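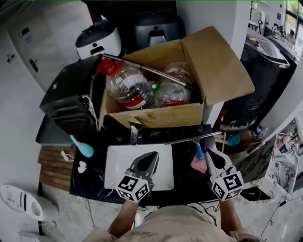 Hawi Gebremichael
Thread, 14 posts
Aug 30, 2020

1/ Every cleaning account I follow has the same rule this month: put a cardboard box on the counter, fill it with whatever doesn't belong there, and you'll have a clear counter by dinner. I have doubts. I have a box. Let's go.

2/ First doubt. The box is behind the counter. So the room has lost exactly one box worth of room before I've cleaned a thing. The people who teach this method seem to have kitchens the size of a bus station.

3/ So far the box holds two big clear jugs. One has a red cap and a red handle and still looks like a jug. The other is partly crumpled. They take up nearly the whole box. I was told one box would do a whole room.

4/ Also a long metal rod lying across the top, because it was never going to fit inside. I've asked three people what the rod belongs to. Theophilus Nyarko said "the blinds." We don't have blinds in there. I'm keeping the rod until somebody claims it, and this is precisely how the last box stayed in the hallway until spring.

5/ The squeegee. I want to talk about the squeegee. Blue handle, metal blade, made for windows. There's a whole corner of the internet that swears you should use one on stone-look counters instead of a cloth. Fewer streaks, they say. Dries in one pass, they say.

6/ Our counter is black with a marble pattern, so it shows everything. If a trick for streaks works anywhere it should work on this. I tried it Friday with plain water and a drop of dish soap. Verdict: it moves the water very nicely to the edge of the counter, and then the water is on the floor.

7/ Mansa Alhassan says I'm pulling it the wrong way and I should go toward the wall. Then the water is behind the black appliance, Mansa.

8/ The cloth is pink and the sponge is teal, and yes, I have been told about color coding. One color for counters, one for sinks, one for floors. Fundden sells a set of 53 cloths with a chart you stick inside a cupboard. Who is reading a chart to wipe up coffee? I have one pink cloth. It does counters. When it gets gross it goes in the wash.

9/ Spray bottle, small, blue and white. I've gone through the "make your own cleaner" phase and came out the other end. Vinegar smelled like pickles until the next morning. Lemon was sticky. Water and dish soap does the same job and I already own both. If your counter is real stone, please don't put vinegar on it at all, whatever the nice lady in the video says.

10/ Things the box method has no answer for: cords. There's a white plug and its cord lying on the left side of the counter, and a white cable trailing off the black appliance by the box. You can't put a cord in a box if the other end is in use. You just wipe up to it, lift it, wipe under it, put it back. Same as people did before there was a method.

11/ And the robot vacuum base, up against the back wall. Ayuba Boateng talked us into the vacuum with a lot of speeches about free time. What I notice is that I now also dust the base.

12/ Someone asked if I'd tried the Druno counter organizer. It's 80 dollars. It's a tray with legs. We've got a white tray out already and it has never once made me tidier, it just gives the mess an outline.

13/ OK, being fair, since Seidu Amoah says I'm never fair. One part of this did help. Having the black trash bin right next to the box means anything I pick up goes in one or the other, and I don't walk it around the room for ten minutes looking for a home. I'd do that again. I don't think it needed a name and a 400 page book — but I'd do it again.

14/ Plan for September: box goes away by the first weekend, jugs get rinsed and recycled, squeegee goes back to doing windows. The rod I'm still taking guesses on. Replies are open, and if you say "blinds" I'm muting you.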